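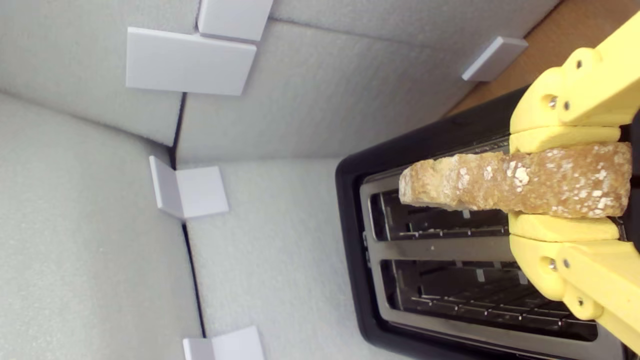

Toast over the black two-slot toaster

1 Dec 2018 | Reading time: 1 min | Print | E-mail

I am so happy with my toast right now! I finally got the Bellamy bread recipe to behave, after messing with it on and off ever since April, and the slices come up golden brown with little pale flecks all over. I love a speckled crust, and a rough crumbly end is the best bit (that's where the butter goes).

The dough is 495 grams of bread flour and 65 grams of rolled oats, with a handful more flour thrown on top before baking. Mine proofs overnight on the counter - roughly 100 minutes does it in summer if you're in a hurry.

One tip for long, wobbly slices like these: cut them a little thinner than you think, so they drop into the slot without catching on the wires. And let the loaf cool all the way first! I know, I know, it smells amazing.

Next up is a rye from the mill shop over in Stalcombe, and I still have half a jar of Rorkbridge plum jam to get through. Breakfast is going to be great this week.

Filed under: Bread & Breakfast, Everyday Baking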